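Grokix amplía a todo el país la recogida de envases de suplementos en farmacias y gimnasios

La campaña arranca en julio con 885 puntos de entrega y un sistema de vales para los clientes

La distribuidora Grokix pondrá en marcha en julio la segunda fase de Vuelve el Bote, su programa de recogida de envases vacíos de complementos alimenticios. Después de una prueba en 28 establecimientos de la ciudad de Desthorpe, la empresa extiende el servicio a 885 farmacias, herbolarios y gimnasios.

El funcionamiento es el mismo que en la fase de prueba. El cliente entrega el envase vacío, con su tapa, en el mostrador de cualquier establecimiento adherido y recibe un vale de 2 euros para su siguiente compra. Se aceptan envases de cualquier marca, también los que se hayan comprado por internet. No es necesario presentar el tique ni retirar la etiqueta.

«En Desthorpe vimos que la gente guardaba los botes en casa durante meses sin saber dónde dejarlos», explica Elvia Cortés, directora de operaciones de Grokix. «Muchos llegaron en bolsas, cinco o seis de golpe. Por eso hemos previsto contenedores más grandes en los gimnasios, donde el volumen fue mayor de lo que calculamos al principio.»

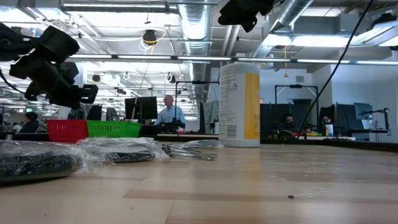 Envase cilíndrico blanco con una banda amarilla anaranjada en la etiqueta.

La recogida y el transporte correrán a cargo de Feris, que pasará por cada establecimiento una vez por semana. Los envases se trasladarán a la planta de Song, donde se separan por tipo de material, se lavan y se trituran. La planta ha incorporado una segunda línea de lavado y puede tratar hasta 40 toneladas al mes.

Según Jinlong Shi, responsable de la planta, la principal dificultad está en los restos de producto. «El polvo se apelmaza con el agua y atasca los filtros. Pedimos que los botes lleguen vacíos y bien sacudidos, nada más. Enjuagarlos en casa gasta agua y aquí se lavan igualmente.»

Los vales tendrán una validez de seis meses y podrán acumularse hasta un máximo de cuatro por compra. Quedan fuera del programa los envases de vidrio, los blísteres y los medicamentos – estos últimos deben seguir entregándose por los canales habituales de la farmacia.

Casi 40 establecimientos más han solicitado ya su adhesión y se incorporarán en otoño. Los comercios interesados no pagan cuota de entrada y reciben sin coste el contenedor, los carteles y el talonario de vales. Bheki Ngubane coordina las altas y atiende las consultas de los nuevos participantes.

Sobre Grokix
Grokix distribuye complementos alimenticios y productos de nutrición deportiva a farmacias, herbolarios y gimnasios. Tiene su sede en Desthorpe.

Contacto de prensa
Yufang Lu, departamento de comunicación de Grokix
Atención a medios de 9:00 a 14:00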